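Rafferty Van Dusen has kept the allotment society's seed library in Plemport for 14 years. We met at the Baptiste Road hall, where the library opens on the first weekend of each month from February until the beans are in.

He started it after a bad spring. "I lost my whole row of climbing beans and couldn't get the same variety anywhere," he said. "A man over in Rurkwood had been growing them since his father's day. He gave me 19 seeds in an envelope. I've still got the line going."

The library now holds 83 varieties, most of them beans, peas, tomatoes and lettuce. Members borrow a packet in spring and bring back at least as much seed in autumn. Not everyone does. Van Dusen said he stopped chasing people years ago, as a poor summer can leave a grower with nothing to return.

He is stricter about squashes. They cross with each other too easily, and he will only take seed from growers who pollinate by hand and tape the flowers shut. "We had a courgette that came out like a gourd. Bitter as anything. I put the lot on the bonfire and wrote to everybody who'd had a packet."

Drying is where most beginners go wrong, in his view. Seed goes into storage too early and turns mouldy by Christmas. He leaves his beans in the pod until they rattle, then shells them and spreads them on plates in the spare room for another few weeks. His wife, he said, would like the spare room back.

The variety he is proudest of is a small brown pea called Plumitz, which came to him without any notes. It crops late and is dull to eat fresh, but makes a good soup.
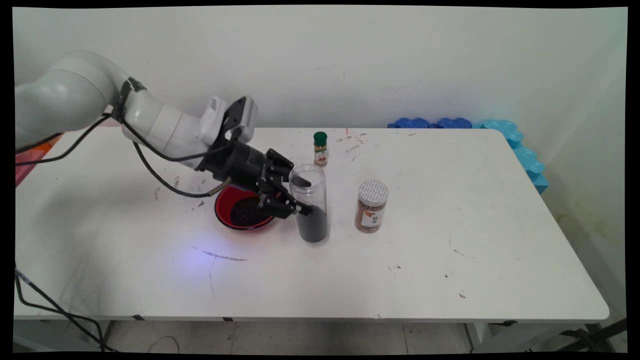 How long does bean seed keep? "Three or four years if it's dry and somewhere cool," Van Dusen said. "After that I'd test ten on damp kitchen paper before giving up a whole row to them."

Parsnip is another matter, and he sows it fresh every year. The library doesn't stock it.

Membership costs nothing for plot holders. Anyone else can join by bringing a packet of home-saved seed, labelled with the variety and the year.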